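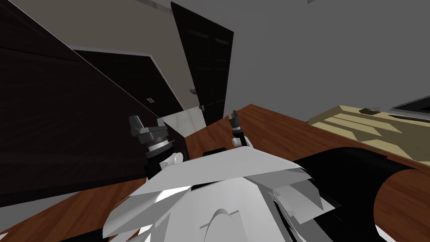

*White panels with grey shading, dark grey grippers*

**paraskevi_m**
Hello everyone! I'm finally repainting the front room here in Rurach (only taken me all winter, and a good part of August) and I'm torn between a warm white and a cool one. The room faces south, so it never gets much sun, and I do love a cosy colour of an evening.

**gorazd57**
Warm, every time, Paraskevi. We did our hallway in a cool white and it felt like a dentist's. Two coats later it was a soft cream and my wife was speaking to me again!

**A_Kwok**
Can't agree there, sorry Gorazd. Cream in a dim room goes yellow on you, like old piano keys. I'd try a neutral white with a tiny bit of grey and let the lamps do the warming.

**gorazd57**
Ours hasn't gone yellow, and it's been up 12 years.

**khairul.m**
Paint some big bits of cardboard, love, and move them round the walls for a few days. Look at them at breakfast and again after tea.

**paraskevi_m**
Cardboard it is, thank you all! I'll pick up sample pots on Friday and let you know which one wins.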